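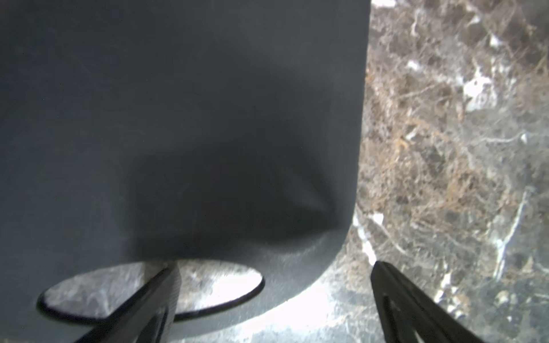
Reference > Household > Kitchen surfaces > Marble worktop

A marble worktop is a flat kitchen surface cut from natural marble, a rock formed when limestone is changed by heat and pressure. It is used for preparing food and is valued by bakers, as the stone feels cool and helps to keep pastry firm.

Composition and colour

Marble is made mostly of calcite. Pure marble is white. Grey, green, pink and black kinds get their colour from clay, iron and other matter in the original limestone, which also forms the veins.

Finishes

A polished finish is smooth and reflects light. A honed finish is ground to a dull surface and shows scratches less. Both are cut from the same slabs, and a honed top can be polished later by a stone mason.

Wear and staining

Calcite reacts with acids. Lemon juice, vinegar and wine leave pale, dull marks known as etching, which cannot be wiped away. Oil and coffee may soak in and leave stains. Marble is softer than granite and can be scratched by a steel knife. Very hot pans may crack it, and a trivet is normally used.

Care

Worktops are usually treated with a sealer that slows staining but does not prevent etching. They are washed with warm water and mild soap. Bleach and limescale removers are avoided.

Local use

In Drondell, marble was first used for dairy shelves and fishmongers' slabs. Offcuts from the Mersha quarry were later sold for pastry boards, and whole worktops became common in the town's newer houses.

See also: Granite; Limestone; Pastry board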